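Automação e Trabalho | Galeria
Tempo de leitura: 2 min

Célula Marar: ensaio em simulação e redistribuição de tarefas na bancada de separação

A Uvton separa peças pequenas em bancada, em dois turnos. Até março, a tarefa era integralmente manual: o operador retirava cada peça da mesa, conferia a cor na lista do pedido e depositava no recipiente correspondente. A célula Marar, de dois braços, assume a retirada e o depósito. A conferência continua com a equipe.

Antes da instalação física, o ciclo foi modelado no ambiente de simulação Pulto. O modelo não reproduz o galpão. Reproduz a geometria que interessa ao ensaio: altura do tampo, alcance dos braços e abertura dos dedos em relação ao tamanho das peças. Foram executados 595 ciclos, com revisão dos registros por Hanne Dalsgaard, responsável pelo posto de trabalho.

As vistas abaixo são renderizações do ensaio.

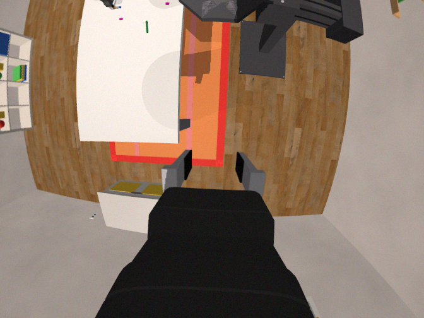
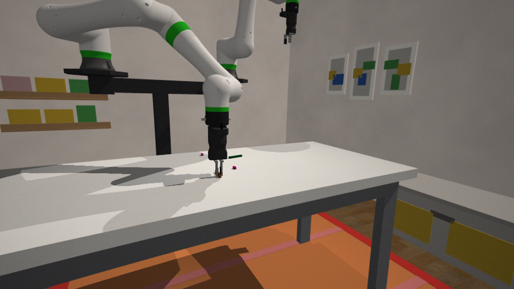

Garra aberta voltada para a área de trabalho, na primeira vista; na segunda, os dedos do braço mais próximo junto ao tampo branco, com uma peça laranja-acastanhada entre eles ou nas pontas.

O alcance da célula eu não discuto, escreveu Lurdes na caixa de comentários; o que mudou para nós foi o ritmo. Antes eu parava quando a lista tinha erro. Agora o erro aparece numa fila e tenho de resolver enquanto o braço segue com o pedido seguinte. O cansaço no ombro diminuiu, o de cabeça aumentou, e isso não entra em nenhum registro de ciclo.

A observação coincide com o levantamento interno feito após a primeira semana de operação assistida. Dos 17 operadores da área, dois passaram a supervisores de célula. Os demais alternam entre conferência, reposição de recipientes e tratamento de exceções. Não houve alteração de horário, exceto no sábado, em que o turno da manhã ficou reservado à manutenção e à recalibração das garras.

Consideram-se exceções: peça não localizada, preensão recusada após a segunda tentativa e divergência entre cor lida e cor pedida. Em qualquer dos casos a peça fica na mesa e o registro vai para a fila do conferente. A retirada manual exige parada da célula pelo botão do posto. Abrir a proteção lateral também interrompe o movimento, mas obriga a reiniciar o ciclo desde o início.

A fila de exceções passou a ter limite configurável no painel Lurnov. Atingido o limite, os dois braços aguardam em posição recolhida até que o conferente libere os registros pendentes. O valor é ajustado no começo do turno por quem ocupa o posto e pode ser reduzido a qualquer momento, sem autorização do supervisor.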